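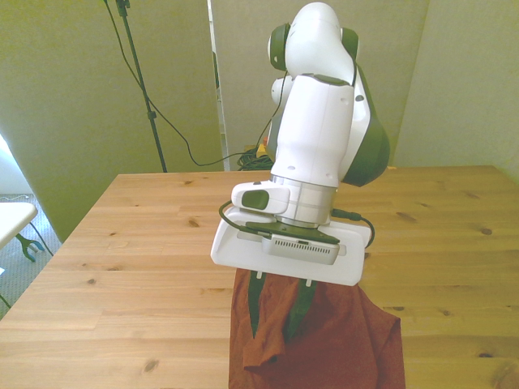 Page last changed: 17/05/2021

Week 6 notes: learning to handle cloth from demonstrations

These are my notes for the second half of the imitation learning block. They're rougher than the week 5 ones, so bring questions. If you missed the session, read the Drukine handout first (the one on behavior cloning), then come back here.

Last week everything we grabbed was rigid. A block has a position and an orientation, and once you have those six numbers you know all there is to know about where it is. Cloth doesn't give you that. Crumple it one way, let go, crumple it again, and you'll never get the same shape twice. So what do we write down as the "state" of a rust-red heap of fabric with a pair of gripper fingers pushed into it? You could try a mesh with hundreds of points, and people do, but then you have to estimate all those points from a camera when most of the fabric is hidden underneath itself. Good luck!

The other route, and the one I want you to understand by the end of this week, is to skip the state altogether. We go from camera pixels and joint angles straight to the next arm motion, and we learn that mapping from a person driving the arm. Same recipe as before, messier object.

What we collected

The Brultstead set has 879 demonstrations of a single task: start from a crumpled cloth, pick it up by any edge, lay it down flatter than it was. I kept 139 of those back for testing and you should not train on them, please, even "just to check something." (You know who you are.) Each demonstration stores the fixed camera view, the joint angles and the gripper opening at every time step.

A few things about the data that will bite you if you don't know them:

The operators don't agree with each other. One goes for the nearest corner, another pinches the middle and shakes. Both work fine. But if you train a plain regression network on both, it averages them, and the average of "reach left" and "reach right" is a confident grab at nothing in the middle. We saw this with the toy maze in week 5 and it's the same problem wearing different clothes.

There are long pauses. People stop and think before a grasp. If you leave the pauses in, the policy learns that hovering over the cloth is a perfectly good thing to do, and it will hover forever. I trim any stretch where the arm is still, but I leave a little on each side of the gripper closing, where standing still is part of the job.

Fingers hide the important part. At the exact moment of the grasp, the camera sees the gripper and a bit of fold sticking out to the side. So a single image often can't tell you whether you have one layer or 2. Gripper opening helps here — it's the cheapest extra input you'll ever add — and so does feeding in a short history of images.

Predicting chunks instead of single steps

With one-step prediction, every small error moves the arm somewhere slightly off the demonstrated path, the next prediction is made from there, and the errors pile up. On a rigid block you may get away with it. On cloth, a small error at the grasp means a different fold, and a different fold means a picture the network has never seen.

The Kandpal method predicts a whole run of future motions at once, executes part of it, then looks again. Fewer decisions, so fewer chances to drift, and it gets through the pauses better too. The price is that the arm is briefly working from an old picture. Make the chunk too long and it'll carry on happily lifting air after the fabric has slipped out. In my own tests the short chunks dithered and the very long ones missed slips, so start somewhere in between and plot both kinds of failure separately.

How we score it

Flatness only: the area the cloth covers at the end, divided by its area when fully spread. I don't love this measure. A policy that drags the cloth sideways can score well without lifting it at all, so I also want you to mark, by eye, whether there was a proper pick. Report the two side by side — don't fold them into one number.

For the lab

Train the plain regression baseline and the chunked version on the same split. Use the Brisstead starter code, and set the image history length before you build the loader, as it silently ignores changes afterward. Write up one failure from each policy in detail, with the time step where you think it went wrong and what the network could have seen at that point. Half a page each is plenty.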